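Handling & Learning / Data Collection
Home Current Issue Archive Authors Contact

4. Collecting the examples

4.1 What was asked of the demonstrators

Most published accounts of cloth handling give the collection of examples a paragraph, and the network that learns from them the rest of the paper. We think the balance should be closer to the reverse. The Fledix set used in this study was gathered at Kedthorpe with hand-held grippers, each carrying its own camera, in ordinary rooms and on ordinary beds. The case for working this way is well known: it is cheap, and a person can show a two-handed task at something near normal speed. We accept the first point. The second needs more care than it usually gets.

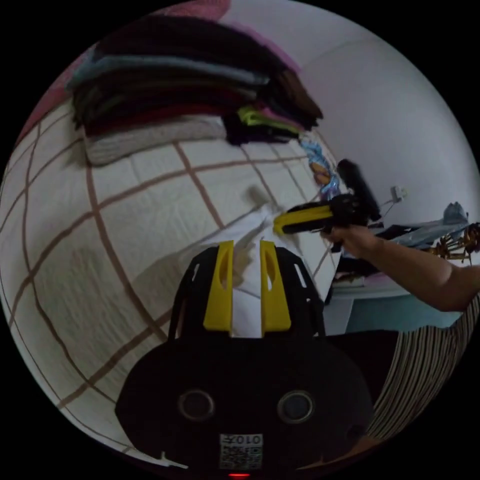
Marian Ostley
Research Fellow, Cloth Handling Group, Kedthorpe
January 9, 2020

Demonstrators were told to work with white garments and cloths on the bed, and to use the grippers as they would their own hands. Neither the grasp point nor the order of steps was laid down. The written instructions, revised in November, ran to half a page, and we now believe that was too short. Two people given the same shirt would often begin at different places, and the recordings keep no note of what either of them was aiming for. A learner is left to guess the intention from the movement. Earlier work on the Dubey recordings treats this kind of spread as useful variety. It may be, but we have seen no test that separates useful variety from plain disagreement about the task, and we could not devise a convincing one with 300 demonstrations.

4.2 What the camera has to work with

A wide lens fixed to the gripper keeps both fingers and a good part of the bed in view. It also bends every straight line near the rim, so that a checked sheet, which might have served as a rough ruler, gives different answers at the middle and at the edge. White cloth on a pale sheet is harder still. In Figure 3 the shirt is laid flat and its outline is plain enough to a human reader, who knows what a shirt looks like. The creases across it are soft, and the learner is expected to find in them some hint of where to take hold.

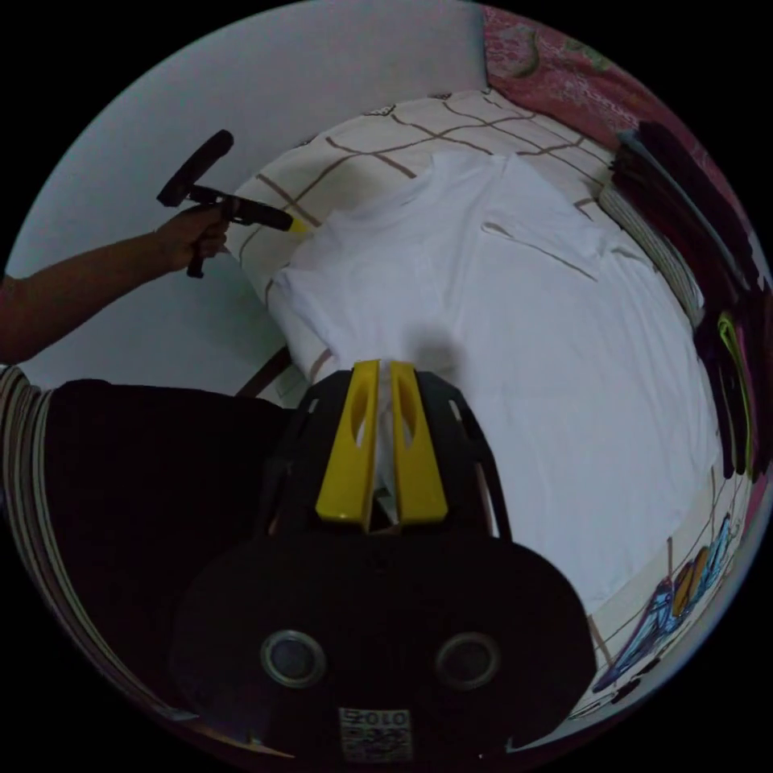 Vol. 10, No. 2, p. 80

Figure 3. White T-shirt spread on a bed with a grid-patterned sheet, from the gripper camera. A faint diagonal fold line crosses the upper part of the shirt, and a shadow falls on its centre just beyond the finger tips.

The shadow in Figure 3 deserves a remark. Dark patches of that sort move with the tool, and a system trained on them could well learn that cloth turns grey before it is gripped. We tried brightening and darkening the images in training, as is commonly advised, and would not claim that this removes the problem. It changes the overall level of light and leaves the shape of the shadow where it was.

Background is a second worry. Beds in our recordings were left with things on them, among them stacks of folded clothes, and we did not ask for them to be cleared. Supporters of collection in real homes count this in its favour. If the same stack stays put through a whole session, though, the learner sees one stack many times, and "cluttered" is a generous name for that. We held back 30 recordings for testing, and should have held back whole rooms.

4.3 Choosing what to keep

The Fomine procedure, which we followed at first, scores each recording by whether the cloth stays between the fingers once it has been pinched.

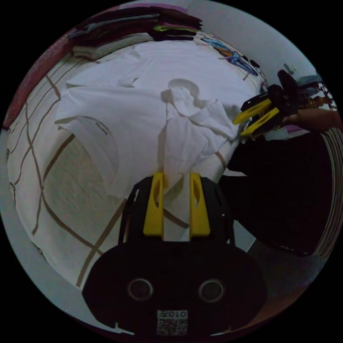

A score of this kind says very little about whether the pinch was a sensible one. A fold taken from the middle of a garment can be held firmly and still leave both sleeves in a worse position than before. Up to 10 recordings in each batch passed on the Fomine score and were later rejected by hand, and the two readers who did the rejecting did not always agree with each other. We report results with and without those recordings in Section 5. The difference is small, and we would caution against reading it as good news. It may only mean that the learner pays little attention to the grasp at all.

Previous section Next section Back to contents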